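The Pouring Table

When Kiri McPhee was fourteen, the robotics club at Quinlan College met in the old sewing room, and there was still a smell of hot cloth in the curtains. She went there the first time to get out of the rain. She stayed because Ms Kyriakidis gave her a screwdriver and did not ask her name until the end.

By her last year she was the oldest member. The arm was called Relo, and the task for the regional final was simple to say. A drink had to be picked up from the table and poured into a cup. The judges gave 40 points for the pour and 2 points for every clean grip before it, so all the schools practised pouring and let the grip look after itself.

"We will do the grip first," said Ms Kyriakidis. Her first name was Chrysoula, but only Emmanuel dared to use it, and only when she was out of the room.

Emmanuel Mwakyusa wrote the code for the hand. He was a quiet boy with very neat writing, and he kept a notebook in which every try had its own line. Kiri moved the things on the table and put them back. This was less interesting than code, but she liked it. She learned that a can lying on its side is a different problem from a can standing up, and that it will roll away from a finger as if it had somewhere to go.

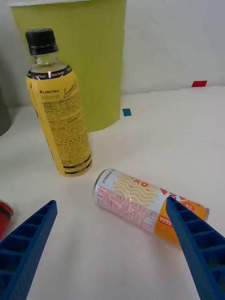

"Again," said Emmanuel.

"You said again before I even put it back."

"I am saving time."

She put it back. The soft blue fingers had come in a box from Hulteck, and they bent around whatever they touched, if they touched it in the right place. In the wrong place they only pushed. Emmanuel wrote down the wrong places too. On some evenings his page was full of them, and he closed the notebook very gently and put it in his bag between two books, as if it was something that could break.

Trudy Stubbs came in at five with her coat still on. She was the other half of the drivers' team, and she and Kiri had not spoken properly for two weeks. The reason was small. There was one place at the table on the day of the final, and both of them wanted it, and each of them had told Ms Kyriakidis that the other should have it. After that it was very difficult to be friends.

"Is it holding?" asked Trudy.

"Sometimes," said Kiri.

"What is sometimes?"

Emmanuel turned his notebook around so that she could read it. In his last 49 tries the arm had held the can 28 times. Trudy read the whole page, moving her lips. Then she took off her coat.

"It comes in too low," she said. "Look at your bad ones. You have written low, low, a bit low, low. Why don't you listen to yourself?"

Emmanuel looked at his own page for a long time. Kiri wanted to laugh, but it was too soon for that. She fetched the paper cup and set it on the table, and she opened a can. The sound was very loud in that room.

"We are not ready for an open one," said Emmanuel.

"I know we're not," said Kiri. "Trudy, you drive."
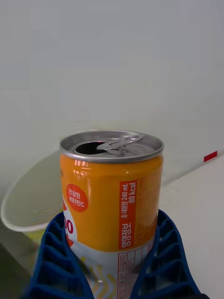

Dakard, 7 Feb 2022

Dear Kiri,

I am writing this by hand because the internet at the hostel is bad and because you always said that nobody writes to you. The training centre is bigger than our whole school. They have eleven arms in one room, all white and all very clean, and none of them has a name. On my first morning I asked the supervisor what his were called and he thought I meant the model number.

I was thinking today about the evening with the open can. You gave me the controls and you did not say anything about it, and I never said anything back. I was so angry with you for two weeks, and I don't think I ever knew for what. When I closed the hand I was sure that I would spill it all over Emmanuel's notebook. I remember that he picked it up and held it against his chest with both arms.

My supervisor here is Coralie Te Moana. She is strict and she walks very fast. Yesterday she asked us who had ever dropped something in front of people, and I was the first to put up my hand. She said good, you can start on the real machine.

Is the club still in the sewing room? Please tell Ms Kyriakidis that I come in high now, always. She will know.

Your friend,
Trudy

Kiri read the letter on the back step, and then she read it a second time on the bus. She had a key to the sewing room now. Ms Kyriakidis had given it to her in September, when the new students came, without any speech, in the same way she had once given her the screwdriver.

There were five of them this year. The smallest one had been sitting in front of the arm for most of the afternoon with her chin on her hands. She had the can between the blue lattice walls and she was afraid to lift it.
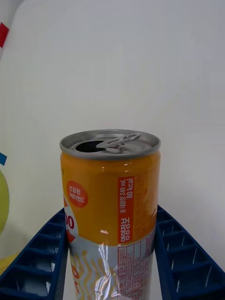
Practice can, held upright

"What if it falls?" the girl asked.

"Then there is a cloth by the sink," said Kiri. She put the letter in her pocket and pulled up a chair. "Which way did you come in?"

"From the top. Is that wrong?"

"No," said Kiri. "Go on. I'll hold the notebook."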